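08/07/2025
Por Hajnalka Lakatos
Imprimir | Enviar por correo electrónico

Capítulo 9
Lo que queda en la mesa

Casi todos los manuales de economía doméstica empiezan por la compra. Es comprensible: comprar es la parte alegre, la que tiene lista, bolsa y expectativas. Este manual ha dedicado a ella ocho capítulos y un apéndice sobre conservas, y llega ahora, con cierto retraso y poco entusiasmo, al asunto de qué hacer con lo que envolvía todo aquello.

El lector habrá notado que ningún recetario termina con la instrucción «recoja los plásticos». Los guisos reposan, los bizcochos se enfrían sobre una rejilla y los envoltorios, se supone, emprenden solos el camino del cubo. En las casas que yo conozco no lo hacen. Se quedan en la mesa, se mueven con la corriente cuando alguien abre la ventana y acaban debajo del frutero, donde pueden pasar una temporada larga sin molestar a nadie.

9.1 El envoltorio como unidad de trabajo

Llamaremos envoltorio a todo material que rodea un producto y pierde su utilidad en el momento de abrirlo. La definición es de Itsuki Takagi, que la escribió en una servilleta y luego tuvo que decidir si la servilleta contaba. (Cuenta, si venía en paquete. El estudiante puede discutirlo en clase, pero no más de 15 minutos.)

Conviene distinguir entre el envoltorio cerrado, que todavía trabaja, y el abierto, que ya está jubilado. La distinción parece de sentido común hasta que uno ve a una persona adulta tirar un paquete sin estrenar junto con el papel del anterior. En el curso de abril, en Kuminby, pedimos a los alumnos que despejaran una mesa de merienda mientras conversaban de otra cosa. La conversación fue excelente. De la mesa desaparecieron también un cuchillo bueno y las llaves de Tipene Lowther, que aparecieron al fondo del cubo, bajo las pieles de mandarina.

De aquella tarde procede la primera regla del capítulo: antes de tirar, se mira. Y la segunda, añadida a mano por el propio Lowther en su ejemplar: las llaves, al bolsillo.

9.2 Dónde poner el cubo

Hay dos escuelas. La escuela del armario sostiene que el cubo debe vivir escondido bajo el fregadero, detrás de una puerta que exige una mano libre precisamente cuando las dos están ocupadas. La escuela de la mesa propone acercarlo al borde durante el rato que dura la limpieza y devolverlo después a su sitio. Este manual pertenece a la segunda sin disimulo, aunque reconoce que la primera queda mejor en las visitas.

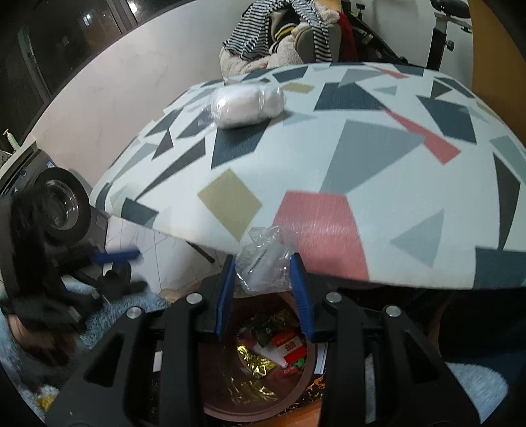

Recoger una mesa estampada tiene su dificultad propia, que los fabricantes de manteles no mencionan. Sobre un fondo liso, un papelito se delata; entre rombos ocres, piezas grises y algún trapecio rojizo, el ojo acaba dando por basura un dibujo y por dibujo la basura. El plástico transparente es el peor de todos, pues deja ver el estampado a través de sí mismo y solo se traiciona por el brillo de las arrugas. El dorado, en cambio, no engaña a nadie, ni siquiera en el fondo de un cubo marrón rojizo. Y el rollo blanco que sigue metido en su plástico, al fondo de la mesa, es el caso que Chae-won Heo pone siempre en el examen oral: brilla como los desechos y, según lo dicho en 9.1, no se tira. Suspende bastante gente.

Se aconseja trabajar desde el borde más cercano al cubo hacia el fondo. El orden contrario obliga a pasear cada envoltorio por encima de los demás, y los plásticos ligeros, que se pegan a la manga por simple carga estática, aprovechan el viaje.

9.3 Arrugar o doblar

Ha-rang Do dobla. Lo hace en cuartos, con las esquinas alineadas, y afirma que así caben más en la bolsa. El resto del departamento arruga, suelta y mira cómo el plástico vuelve a abrirse despacio hasta ocupar lo mismo que antes. En las páginas que siguen se comparan los dos métodos con 6 tipos de material, incluido el celofán de los ramos, sobre el que no hemos alcanzado un acuerdo. Para los ejercicios hará falta una mesa, un cubo y los restos de una merienda, que el alumno deberá comerse antes por su cuenta.

Capítulos relacionados
La despensa y sus rincones
Manteles, hules y otras superficies
Bolsas dentro de bolsas
El cajón de las gomas elásticas
Apéndice: conservas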